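Flelside Library to extend opening hours and launch home delivery service

June 2026

Flelside Community Library will open for an extra 18 hours a week from the start of next month, following a year of talks with residents in Flelside and the neighbouring villages of Ivmont and Vilach.

The new timetable adds four evening sessions and a longer Saturday. The library will also begin a home delivery service for people who cannot easily get to the building, including those recovering from an operation, those looking after a relative and those living on the bus routes withdrawn in January.

The changes follow a survey that drew 1081 replies. Evening opening was the most common request, with many people saying they were at work or on the school run during the present hours. A large number also asked for somewhere quiet to sit with a laptop after 5pm, and for the return of the family history sessions that used to take place on the first floor.

Effie Kinnear, library manager, said: "People told us plainly that we were shut when they needed us. A parent in Vilach wrote that she had held a library card for six years and had only been able to use it in the school holidays. The new hours should put that right for a lot of households."

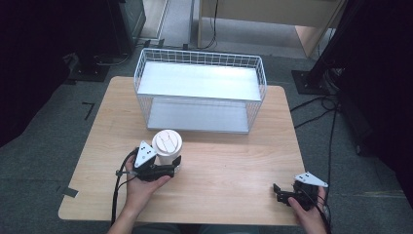 Home delivery will be free to anyone with a Flelside library card. Borrowers can ask for particular titles or give staff a short list of authors and subjects they like, and books will be brought every fourth week. Large print and audiobooks are included. Each round will be made up on the library's tables before it goes out, and readers who prefer to collect their own order may do so from the desk. An open wire basket like the white one on the wooden table will hold a single household's loan, with a limit of 30 items on any card at one time. Hot drinks in lidded cups, such as the paper one standing by the basket, may now be taken into all parts of the building except the local studies room.

The ground floor has been rearranged to suit the longer day. Crime and general fiction have moved to the front, the children's section has been given the bay next to the garden door, and the newspapers are now beside the enquiry desk. The two public printers have been replaced. Printing charges are unchanged.

The Montes Room, used by local groups since the library opened, can be booked in the evenings for the first time. Bookings already made for the daytime are not affected. The knitting group, the Ivmont Local History Society and the beginners' Spanish class have each confirmed an evening slot, and there is space for others. Groups that do not charge their members can use the room without a fee.

Family history sessions will resume in the local studies room. Help will be given with parish registers, census returns and the indexed run of the old Flelside newspaper. Places are limited to six at each session and need to be booked.

Ms Kinnear added: "We would like to hear from anybody who has a neighbour who used to read a lot and has stopped coming in. A phone call is enough to get them started. There is no long form to fill in."

The extended hours will run for a trial period of 12 months. Visitor numbers and loans will be looked at halfway through, and the evening sessions may be moved if some prove much busier than others.

Notes to editors

Flelside Community Library serves Flelside, Ivmont, Vilach and the surrounding farms. Membership is free and open to all ages.

The full timetable is on display at the library entrance and in the post office at Ivmont. Printed copies can be sent by post on request.

Effie Kinnear is available for interview. Please contact the library enquiry desk to arrange a time.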